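Filed under: Opinion, Schools & Tech

Who Is Learning What in Robot Club?

Every August the Lendside student robotics project starts up again, and every August I hear the same promise. The kids will teach a machine to do office chores. By spring, the machine will wipe a desk.

I have followed this project for 3 years, and I am still waiting to be impressed by anything except the students' patience. Their task this season is cleaning a workstation: pick up a spray bottle, open it, spray a cloth, wipe a screen. A person does it without thinking. The team has to do it by hand first, over and over, so there is something for the software to copy. One student told me she had done the same desk 78 times before lunch. She is sixteen and very good at math.

The sponsors love it. Trikine lends the software, and its flyer says the students are "training the workforce of tomorrow." Fine, but what are the students being trained in? When I asked the coach, I was told "data literacy." I asked what that meant and got a second flyer.

Compare the club at Gronditz, which has 8 members and a budget that wouldn't cover Lendside's T-shirts. They build a little cart out of scrap motors, and it drives into walls. Then they take it apart and argue about why. Those kids can tell you what a gear ratio is. At the Kovačević Cup the cart finished second to last, and the whole team could explain exactly what went wrong.

I don't think repetition is worthless. Piano players do scales. But a piano player gets better at the piano, and I have yet to meet a parent who can tell me what their child gets better at after a season of wiping desks. If the answer is wiping desks, we have one at home they could start on.

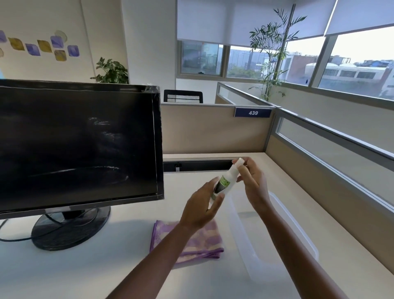
So I would like Lendside to try something modest. Give the students 2 afternoons a month with the software opened up, so they can see what becomes of all that work and change it if they don't like it. If Trikine won't allow that, parents should ask whose project this is before they sign the form again.

14 comments | 31 shares

Contact the editor | © Opinion Desk | Back to top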